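I keep reading that you should clear your kitchen counters completely and your whole life will calm down. The latest version is a 20-day plan from an app called Skuteo, which my sister-in-law Marleny swears by. It costs 8 dollars a month to be told to put the toaster away.

I tried it through October. I put the toaster away. Then I took it out again every morning, twice if the kids were up.

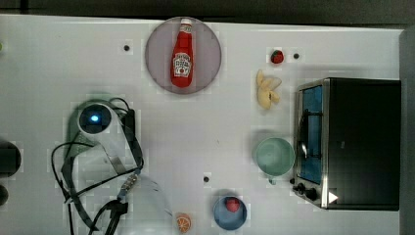

Ketchup on a plate, strawberry on the side.

Marleny says I quit too early. Maybe, but her kitchen has 60 feet of cabinets and mine has a drawer that sticks. I'd like to see the plan tested on someone who cooks dinner at home. Until then the toaster stays out.

2 comments
Share this post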